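Visit Report: Goltano Packaging Works, Starnaddale

In August, a delegation from the Hellström agency visited the Goltano plant to review preparations for the Lornumow charity snack campaign. Under the campaign, one meal is donated to a local school for every promotional pack sold.

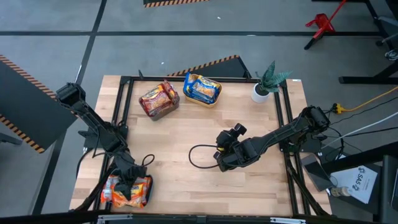
The campaign will begin with a trial in 218 stores, supported by window posters and a short radio spot. Goltano presented 2 proposals for the wrapper. The delegation favored the version with the donation message on the front, and asked that it hold its own beside bags as brightly printed in orange, yellow and red as those on the pale wooden tabletop. A first run of 1,000 sample packs was approved.

Final artwork is to be sent to Starnaddale before the next visit.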